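Unit 4: Moving used machinery and equipment by sea
Course handout, freight forwarding, second term

Read this before the workshop and bring the blank packing list from Unit 3. The worked case at the end will be used again in Unit 6, so keep your figures.

4.1 Who does what

The shipper owns the goods or is selling them. The forwarder books the space and arranges the movement, but does not usually own a ship or a truck. The carrier issues the bill of lading and carries the goods. The customs broker lodges the entry in the country of arrival. One firm may do two of these jobs, and students often lose marks by treating the forwarder and the carrier as the same party. Look at who signed the bill of lading and in what capacity.

The consignee is the party named to receive the goods. The notify party is simply told that they are arriving. It may be the same firm, a bank or a broker.

4.2 Describing the goods

"Used machine parts" is a poor description and may be queried at either end. State what the article is, whether it is new or used, what it is for, its serial number if it has one, and its value. A used article still has a value for customs even if no money changes hands. Gifts, returns and goods sent for repair all need a figure and some evidence to support it.

Electrical and electronic goods need more care. Batteries must be declared, and the rules differ between a battery packed alone, packed with equipment and fitted inside it. Ask the shipper in writing. Alois Plattner will cover the dangerous goods note in Unit 5, so for now you only need to know when to ask for one.
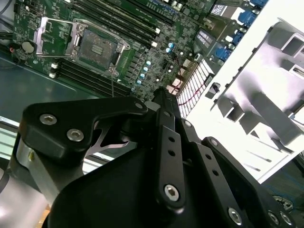 Motherboard in an open chassis, coin-cell battery in its holder.

4.3 Cleaning and inspection

Many countries refuse machinery that arrives with soil, seeds or plant matter on it. The cost of cleaning at the port of arrival falls on the importer and is nearly always higher than the cost of cleaning before loading. Wheels, tracks, radiators and the underside are the usual places. Take dated photographs after cleaning and before the crate is closed.

Wooden packing must be treated and stamped where the importing country asks for it. Check that the stamp can be read on the finished crate — a stamp hidden on an inside face is of little use to an inspector.

4.4 Full container or shared container

With a full container (FCL) the shipper pays for the whole box. With a shared container (LCL) the charge is by weight or by measurement, whichever gives the higher amount. One cubic metre is set against 1,000 kg. Most crated machinery is charged by volume, but dense items such as engines and castings may not be.

Shared cargo is handled more often, at the packing warehouse and again when the container is unpacked. Allow for this in the crate design and in the transit time you quote.

4.5 Worked case: Trestard to Barrera

Plimum is sending one used packing machine from its works at Trestard to a buyer at Barrera. Adent is the forwarder. The details are:

Crates: 2
Total gross weight: 3,574 kg
Total volume: 3 cubic metres
Weight of the smaller crate: 1,006 kg

The volume gives 3 chargeable units. The weight gives 3.574. The weight figure is higher, so the shipment is charged on 3.574 units. The larger crate weighs 2,568 kg. This must be shown on the packing list and marked on the crate, and the forwarder must check that the warehouse at each end can lift it.

4.6 Questions for the workshop

Work in pairs. Zyanya Beltrán's group takes the export side and Branislav Štefanec's group takes the import side.

Which documents does Adent need from Plimum before it can book?
Who pays if the machine is held for cleaning at Barrera and the sale contract says nothing on the point?
The control cabinet has a battery fitted. What do you ask, and whom?
Redo the charge with a total weight of 2,568 kg. Does the basis change?

Written answers go to Refugio Cuautle, one page per pair. Leobardo Villaseñor has spare copies of the packing list.

Reading for next time: the section on cargo insurance in the course book, up to general average.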